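Why does wood have stripes?

Hello, Rūta here! I spend a lot of my day looking at wooden things -- trays, stands, spoons, the leg of my chair when I'm meant to be working -- and the question I get asked most by children is about the stripes. So let's have a go at it.

The stripes are called grain. A tree grows a new layer of wood just under its bark every year, a bit like putting on another jumper over all your old ones. In spring it grows fast and the wood comes out pale. Later in the summer it slows down and the wood is darker. Pale, dark, pale, dark, year after year! If you saw straight across the trunk you get rings. If you saw along it, to make a plank, those same rings turn into long lines.

My friend Rimantas Mockus has a slice of ash on his windowsill with 24 rings, so that tree was 24 when it was cut down. (I am older than his tree. I try not to think about it.)

Have a look at the wood in these two, a tray first and then a stand made of upright boards.
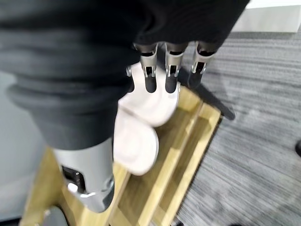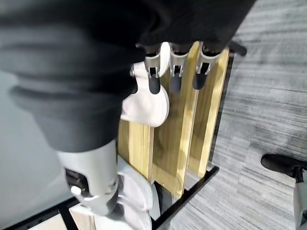 Find some grain at home

You don't need anything special for this, only paper, a wax crayon and something wooden that a grown-up says you can use. A chopping board is good. So is an old shelf.

1. Wipe the wood and let it dry.
2. Lay your paper on top and hold it still with one hand.
3. Peel the crayon and rub with its side, gently at first.
4. Keep going until lines start to show up.

Very shiny wood is tricky, as the varnish fills in all the little dips. Try the back or the underneath, where it's often rougher.

What if there's a swirl?

Lucky you, you've found a knot! That's where a branch once grew out of the trunk, and the lines had to bend their way past it. My kitchen table has 11 knots and one of them looks exactly like an owl. I always sit next to the owl.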